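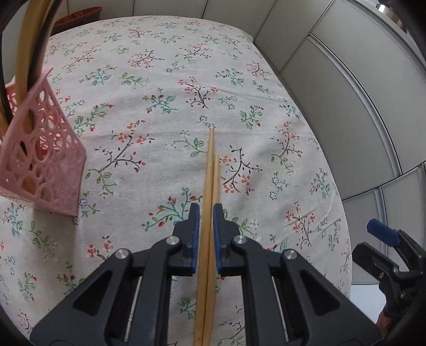
Two chopsticks, gripped upright over the tablecloth.

Prulldale Loop Trail Notes
Version of March 24, 2018

What you get

A plain text file of trail notes for the Prulldale Loop, a long walk that starts and ends at the Jatport ferry landing and spends most of its time going uphill in between. There are 1513 entries, one per line. Each has a mile mark, a short note and a rating for how much I would trust the note.

Columns

mile: distance from the landing, walking clockwise. If you walk the other way, you will need subtraction.
type: water, camp, road, junction, store or complaint.
elev: feet above sea level. The high point is 3850, and it has no view.
note: free text, typed up from a damp notebook.
trust: good, fair or Ok. Ok is the lowest rating. I should have picked another word, but 500 lines already had it.

Known problems

Water entries were written in October, when the creeks were low. In spring some of them are crossings.

Miles 33 to 41 were logged with a watch that had lost its signal and kept going on confidence. The junctions are in the right order. The distances between them are a matter of opinion.

The store at Truma is listed twice, once on each side of the road. It did move, but the older entry should be gone by now. Both say it closes at noon.

Anything typed "complaint" can be filtered out without losing information. Most of them concern the stairs below Truma.

Not included

Elevation profiles, bus times, bear advice. Camp fees used to be in here and were wrong every year, so I took them out.

Using it

Opens in any spreadsheet. The separator is a semicolon, as the notes are full of commas. Print it single-sided if you plan to burn the pages as you go.

Corrections

Send the line number and what you found there. "The creek is wrong" has come in several times and I still don't know which creek.

License

Free to copy and change. Please keep the trust column.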